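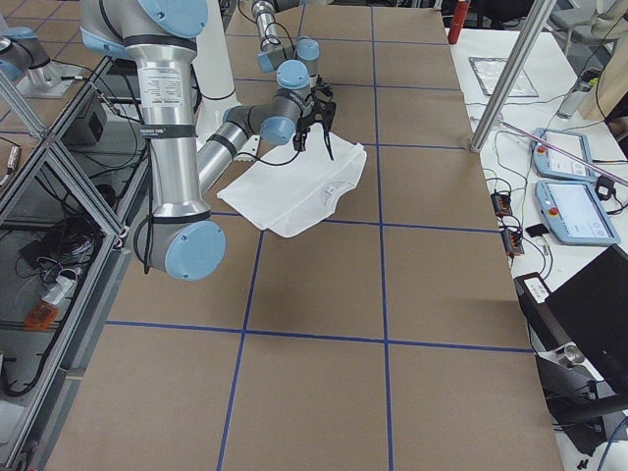
Page 20

Section 2. Covering and Marking the Folding Table

This section covers preparing a worktable for folding T-shirts and other light knits. It applies to any flat table large enough to lay out one adult shirt with space left on all sides. Read the whole section once before you cut any paper. The cover is made in one piece and a wrong cut at the start means a new sheet.

The Plesta folding guide uses brown paper for the cover and blue tape for the lines. Other colors will work, but keep the paper and the tape clearly different from each other and from the clothes you fold most. A white shirt shows up well against brown paper.

What you need

Brown paper, wide enough to cover the table in one sheet if possible
Blue tape, low-tack, one full roll
A long straightedge
A tape measure
A pencil
Scissors
A soft dry cloth

Preparing the table

1. Clear the tabletop and wipe it down. Let it dry fully before going on. Damp spots under the paper will raise bubbles later.

2. Run your hand over the whole surface. Remove old tape, glue and crumbs. Anything you can feel now will show through the paper as a bump.

3. Check that the table does not rock. Adjust the feet or put a shim under the short leg.

Caution: Do not cover a table that has a cracked or splintered edge. Repair the edge first. Paper pulled over a rough edge tears, and the edge can catch both fabric and hands.

Laying the paper

4. Unroll the paper along the length of the table with the curl facing down. Leave a margin hanging over each edge.

5. Let the paper rest for 20 minutes. This lets most of the curl relax. Do not iron it.

6. Tape down the far edge first, working from the middle out to each corner.

7. Go to the near edge. Pull the paper toward you until it lies flat, then tape the middle of the near edge and work out to the corners as before.

8. Tape the two short sides.

9. Smooth the surface with the dry cloth, moving from the center outward.

Note: Faint creases are normal and do not affect folding. Small differences in color across the sheet are also normal. Replace the paper only if a crease stands up enough to catch a hem.

If one sheet does not cover the table, use two and overlap them. Place the overlap where a tape line will run so that the line covers the seam. The upper sheet should be the one nearer to you - that way fabric drawn toward you slides along the seam less often in the wrong direction. If shirts still snag there, press the tape down again along its full length.

Marking the lines

The lines divide the table into rectangles. Each rectangle is a place to work or a place to set something down. They also give you straight edges to square a shirt against, so it is worth taking time over them.

10. Measure and mark the position of the first line in pencil at the near edge and at the far edge. This line runs away from you, from the near edge of the table to the far edge.

11. Lay the straightedge between the marks and draw a light pencil line. Move the straightedge along as needed if it is shorter than the table.

12. Fix the end of the tape at the far edge. Unroll it toward you just above the paper, keep it taut, and lower it onto the pencil line. Press it down by hand from far to near.

13. Mark and tape the second long line the same way. Measure its distance from the first line at both ends.

14. Mark and tape the two cross lines. One goes across the front part of the table, closer to where you stand. The other goes across behind the area where you will fold.

15. Where tape crosses tape, rub the crossing flat with your thumbnail.

Note: Long lines seem to come together toward the far side when you look down the table from one end. This is only how they look from where you stand. Check them with the tape measure and not by eye.

Caution: Do not cut tape with a knife on top of the paper. The blade will go through the cover and may mark the table. Use scissors, or tear the tape by hand.

Choosing the size of the working rectangle

The working rectangle should be larger than the biggest shirt you fold, laid out flat with its sleeves open. For most adult sizes, a space 40 inches wide is enough. Measure your own largest shirt before you decide. If you fold only children's clothes you can make the space smaller and gain another rectangle for stacks.

Keep the shirts waiting to be folded out of the working rectangle. A bunched shirt next to a flat one gets caught up in it, and you end up straightening both.

Setting out a shirt

16. Pick up one shirt from the pile by whatever part comes first. Lift it clear of the others before moving it.

17. Lower it into the working rectangle and let go. Do not try to place it neatly yet.

18. Find the neckline. On a bunched T-shirt it is the quickest part to recognize: look for the small rounded band. If you find the bottom hem first, follow a side seam up from it.

19. Take the shirt by both shoulders, lift it, and let the body hang free for a moment.

20. Lay it down front side to the paper with the neckline away from you. Lower the bottom hem first and bring the shoulders down last.

21. Draw the hem toward you until it is even with the front cross line. Use the line as your guide and square the shirt to it.

22. Smooth the sleeves outward, then smooth the body from the center to the side seams.

Note: If a corner of the shirt has folded under, lift that corner and lay it down again. Pulling it across the paper stretches the knit and usually moves the rest of the shirt too.

Folding

23. Fold one side in toward the center of the back. The fold should start partway along the shoulder and run straight down to the hem.

24. Fold the sleeve back on itself so that it stays inside the folded side.

25. Repeat on the other side. You should now have a long narrow shape with the neckline at the top.

26. Bring the hem up to just below the neckline.

27. Fold once more to finish as a rectangle. For drawer storage, where shirts stand on edge, fold in thirds here in place of the single fold.

28. Turn the shirt over, check that the edges are even, and move it to the stacking rectangle.

The shirt should be a firm rectangle with no sleeve showing. A loose rectangle that slumps when you lift it was most likely not smoothed well at step 22. Open it out and begin again from there. You do not have to go back to step 16.

Stacking

Stack shirts with the last fold facing the same way each time. Keep stacks inside their own rectangle and away from the tape. Turn every other shirt if the stack begins to lean. Heavy knits go at the bottom. If you sort by size, write the size on a paper slip and place it under the stack - do not write on the cover, as some inks transfer to light fabric.

Looking after the cover

Wipe off lint with a dry cloth. Do not use water or spray cleaner on the paper.

Press down lifted tape as soon as you notice it. Tape that has picked up lint on the underside will not hold again and should be replaced. Peel it back slowly, keeping it low and close to the paper. If the top layer of the paper comes up with it, cover the spot with fresh tape if it lies on a line. If it lies inside the working rectangle, change the cover.

A cover in regular use lasts for 2000 shirts if it stays dry. Change it sooner if it tears, if it gets wet, or if it begins to leave brown fibers on light clothes.

Caution: Keep hot irons and steamers off the table. The paper scorches and the tape adhesive softens with heat. Let steamed garments cool on a hanger before laying them out.

Problems and remedies

Paper slides when a shirt is moved
The near edge has come loose. Lift the tape along the near edge, pull the paper snug, and tape again from the middle out.

Paper bubbles in the center
The paper was taped before it had relaxed, or the table was damp. Lift one short side, smooth toward it, and tape again. If the bubble comes back, remove the cover and dry the table.

Hems catch on a line
The tape is lifting or there is a fold in it. Press it flat or replace that length.

Shirts come out crooked
Check the front cross line against the near edge of the table with a tape measure. Both ends should be the same distance from the edge. If they are not, lift and relay the line.

Stacks are uneven in width
The side folds are starting at different points on the shoulder. Put a short piece of tape across the front line at each place where the side folds should end, and fold to those marks.

Replacement paper and tape are listed under Gatchalian supplies in Section 6. For tables with rounded corners, see Section 3 before cutting.

Text: Lilibeth Agbayani. Steps checked by Princess Salazar.
Revised Aug 12, 2022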